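Keeping the crib figures from year to year

At our parish in Davport the Nativity figures stay in boxes from January until Advent. I have cared for them for two winters, and these are the things I have learned.

Dust each figure with a dry, soft paintbrush before packing. Water can lift old paint from plaster, so please do not use a damp cloth.

Wrap hands and halos first, in white tissue. Newspaper leaves ink on pale faces. 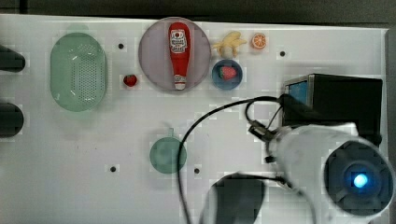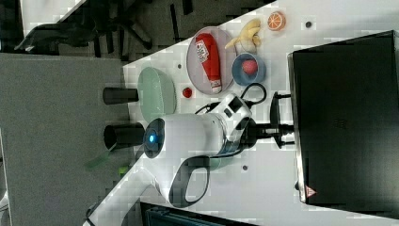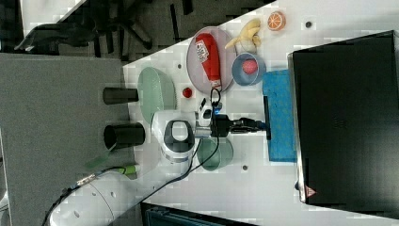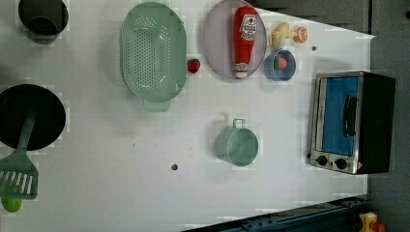 Can I glue a broken finger on a plaster shepherd myself?
If the break is clean, a small drop of white wood glue is enough. Hold it for a few minutes and leave it until the next morning.

Keep the boxes off a stone floor. Write on every lid what is inside, also the small things like the star and the lamb's ear that came off.

Straw should be thrown away after Epiphany, for it brings moths into the vestry.

Rosângela Paiva, Davport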